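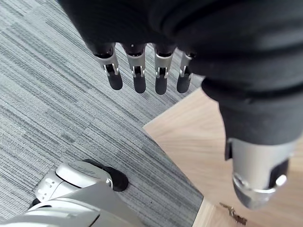

I've been stage managing for our little community theater long enough to remember calling cues with a penlight in my teeth, so please take my excitement over a music stand lamp with a grain of salt. But oh, I do like this one!

We bought two of the Kidiston clip lamps in August, ahead of our fall musical, one for the prompt desk and one for Silvia Říha, who plays piano for us and has put up with some truly awful lighting over the years. The neck bends where you want it and stays there, even through the big tap number, when everything in the wings shakes (my coffee included). There's a blue setting for backstage and a warm white one for the pit, and the blue is dim enough that Colleen Lapointe, sitting front row on the side aisle at dress rehearsal, never noticed it until I waved at her.

Battery life has been very good. We ran nine performances and I charged mine after every second show, mostly out of nerves. Silvia forgot to charge hers for a whole weekend and it still got her through the Sunday matinee, encore and all.

Now for my grumbles. The clip is stiff, and if you have arthritis in your thumbs like I do, you'll want to put it on before call and leave it alone. The power button is right next to the color button, and I've gone dark in the middle of a scene change more than once, whispering things I shouldn't whisper on a headset. I also wish the cord were longer. Ours barely reaches the outlet by the fly rail.

Still, I'd buy it again, and I've already asked for two more before the spring play, one for props and one for whoever ends up on the book.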